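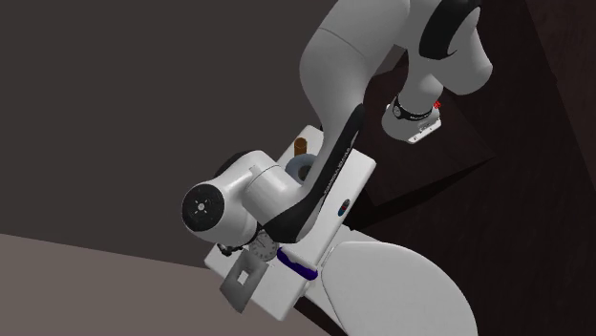 Keeping the Flat Surfaces Flat
Household notes, by Yolanda Quintero

Every home has one surface that collects things. Mine is the top of a low white cabinet by the back door, a Berkholm I bought secondhand and put together with the wrong screws. In a good week it holds a bowl for keys. In a normal week it holds the bowl, a dead flashlight, the mail, a jar I am saving for a reason, and a single glove whose partner has moved on with its life.

I have read the books about this. They want me to hold each object and consult my feelings. My feelings about a half-used roll of packing tape are mixed, and meanwhile dinner is late. What follows is what has worked in my house, plus a few things that worked in other people's and were passed on to me with more confidence than I'd asked for.

Clear it all the way

Tidying around things is how you end up with neat piles, and a neat pile can live for years. Take everything off and put it on the floor where you'll trip over it. Wipe the surface while it's bare. You will be surprised by the color.

Only put back what you used since the last time you did this. The rest goes in a box by the stairs, and the box gets emptied before bed. If you carry the box to the basement instead, you have invented a second cabinet.

Wiping down white finishes

White furniture is sold to people who believe they are about to become different. For painted or coated tops, use warm water, a drop of dish soap and a cloth you've wrung out properly. Dry it right after. Most of the ugly edges I've seen were swollen by water that sat in a seam overnight.

Scuffs: a pencil eraser first, the white kind. Pink ones leave pink. If that fails, baking soda and water mixed to a paste, rubbed gently with a fingertip. Melamine sponges do work, but they're a very fine sandpaper, and if you go after one spot you'll have a dull patch shaped like your enthusiasm.

Rings from mugs on real paint: a little non-gel toothpaste, the cheap stuff. Tõnu Vasiliauskas swears by mayonnaise left on for an hour. His table looks fine. His kitchen smells like a sandwich.

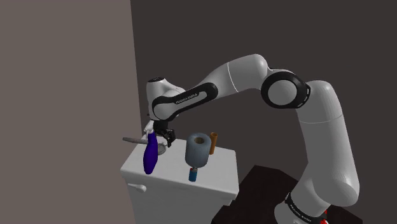
Small things need walls

Anything smaller than a fist will wander. Give it a tray, a shallow dish, the lid of a shoebox, whatever has an edge. I resisted trays for a long time on the grounds that they're clutter with a border. They are, but when the tray is full you can see that it's full, and you can lift the lot with one hand to dust.

Keep the tray smaller than you think you need. I started with one 8 inches across and it has been plenty. I tried a bigger one in between and it filled by supper.

Drawers

Line them with something you can pull out and shake. Leftover wallpaper is good. The grippy rubber mesh is good too until it gets warm and bonds with the bottom of the drawer, at which point you own it forever.

For a drawer that sticks, rub a plain candle along the runners. For one that rattles, stick-on felt dots inside the front corners. For one that won't shut, look behind it. There's a takeout menu back there.

The tape drawer, the battery drawer and the drawer of cords can be the same drawer if you put each in a zip bag. Label the cords the day you get them. Ljubica Kneževič has a cord from the year 2000 that she's certain belongs to something important, and she may be right, and we will never know.

Mail

Open it standing over the recycling. Bills go on a clip on the fridge at eye level, where they can make you feel bad. I once found a store coupon that had been under the key bowl for more than 4 years. It was for a dollar off grout.

Gloves

Clothespins. Pin the pair together the second they come off. This is the only tip on the page that I follow every time, and the widowed glove predates it.

Letter from a reader

Seidu Laryea wrote in to say that he took the top off his hall cabinet altogether and put in a slanted one, so nothing will stay on it. He reports that things now collect on the floor in front. I'm thinking about it anyway.

Next month: the freezer, and the bag in it with no label.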